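Tue 22 November

Dye trial, cold brew coffee on wool. The Natari leaflet says you get a deep brown without a mordant. I doubt it. Last batch went the colour of weak tea and the leaflet said the same thing then.

Skeins weighed dry, 300 g of yarn altogether. Soaked overnight in plain water.

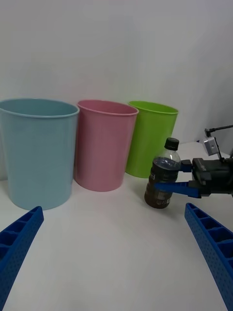 Tahmineh Nikzad reckons the leaflet is fine and our tap water is the trouble, too hard by half. Maybe. She said that about the onion skins too, and rainwater made no difference I could see.

Bath held at around 34 degrees, lid on, stirred when I remembered. Colour on the test strand is a sort of beige. Soltani sells a powder that is meant to deepen it, but their shade card looks touched up to me.

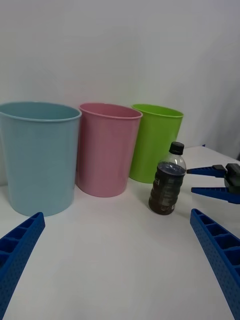 The other claim I don't buy is that a longer soak fixes everything. Left one skein in eight hours longer than the rest and couldn't pick it out once they were side by side on the rack. Siamak says he can. He knew which one it was, so that doesn't count. 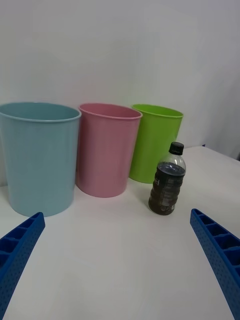

Still to do

Wash test with the grey soap. Tape half a strand in the window until December and keep the other half in the drawer.
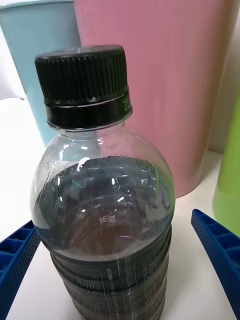 Ask Mojtaba for alum, enough for one skein, and label it properly this time.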